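Clorix Turntable and Record Bundle: The Long Careers Set

Item no. 19 in the Traltness home listening range

The Long Careers Set is a belt-drive record player packed with five LPs by singers who were still recording new material 30 years or more after their first single. Traltness puts the set together in Prastedau and ships it in one carton. The records are new pressings, sealed, and the player comes with its cartridge already fitted.

The albums were picked by Czesław Wysocka, who has bought vocal records for the shop for most of its life. The rule was simple: late albums only, no hits collections. Two are live recordings from theater tours, one is a duets album, and the other two are studio sets of standards. Track lists are printed on the inner sleeves. A booklet covers each singer's early years, the quiet stretches, and the return to the stage.

The player runs at 33 and 45 rpm. Speed is changed with a switch on the front, so you do not need to lift the platter. It has a built-in phono stage that can be turned off if your amplifier already has one. There are no speakers inside. You will need powered speakers or an amplifier – the Isaksson shelf pair is the one most customers add.

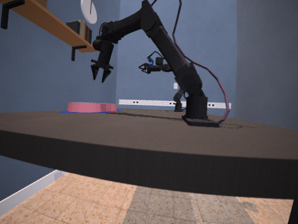

Turntables & Audio

What is in the carton

Clorix belt-drive player with dust cover
Felt mat
RCA cable and power adapter
Five LPs in card sleeves
Booklet, stapled, English only
Spare belt

Setting up

Place the player on a level surface away from the speakers. Fit the belt, then the platter, then the mat. The counterweight is set before packing but can shift in transit, so check it against the mark on the setup card before you play anything. Leave the stylus guard on until you are done.

Wipe the records with a dry brush before each play. Do not use household cleaner on the records or the dust cover.

Returns and warranty

Unopened sets can be sent back within 30 days. If you have opened the records, we can take back the player alone and will refund its share of the price. The player has a two-year warranty that covers the motor and electronics. The belt and stylus are wear parts and are not covered. Replacements are kept in stock.

Availability

The first run was 100 sets. The second run is due in May with the same player and the same five albums – only the booklet cover changes. Orders placed before then will be held and charged when they ship. We do not sell the booklet separately.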